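Search Search for:

Fillon Pictures Sets Cast and Start Date for "Waltau"

11/8/21

Share 14 Tweet Comments (3)

Fillon Pictures announced today that Siiri Pärn and Octavian Pană will star in "Waltau," a science fiction drama set aboard a freight ship on a return trip to Earth. Filming is under way on the company's stages in Hodoroagă and will continue there through the winter.

Pärn plays the ship's second engineer, who wakes early from a long sleep and finds the course has been changed. Pană plays the only other crew member awake. The two actors worked together once before, on the stage thriller "Ganon," and read for the new film as a pair in September.

"I liked that the script gives these people jobs to do," said Pärn. "My character spends a lot of the movie fixing things, and she is tired. I had to learn where every switch was before we shot anything."

Pană joined the production after finishing a television series. "It is mostly two people talking in small rooms," he said. "I read it in one evening and called my agent the next morning."

The shooting schedule runs 100 days, including two weeks of night work outdoors for the scenes set before the launch. The rest of the cast will be named once contracts are signed. The running time has not been set, and the film does not yet have a rating.

Fillon Pictures will release "Waltau" in theaters first, with home viewing to follow. A trailer is planned for next year. The company is also developing a stage version of the story, to be announced separately.

Press requests for interviews with the cast should be sent to the Fillon Pictures publicity office. Set visits are closed at this time.

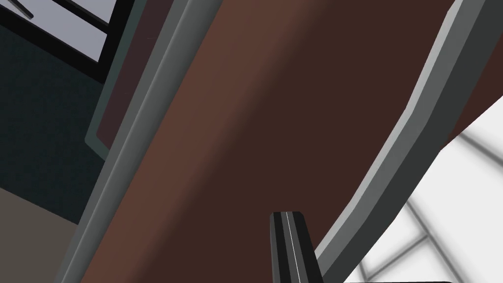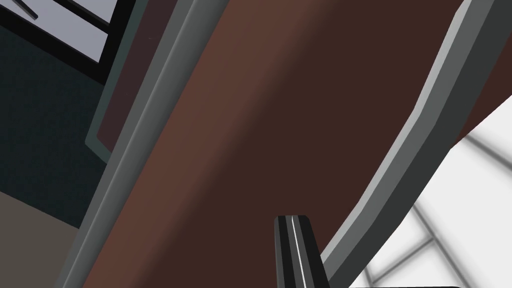 Computer-rendered views, brown panel with grey edging.

Related
Octavian Pană Joins Fillon Drama
"Ganon" Adds Three Dates to Fall Run
Fillon Pictures Opens Second Stage in Hodoroagă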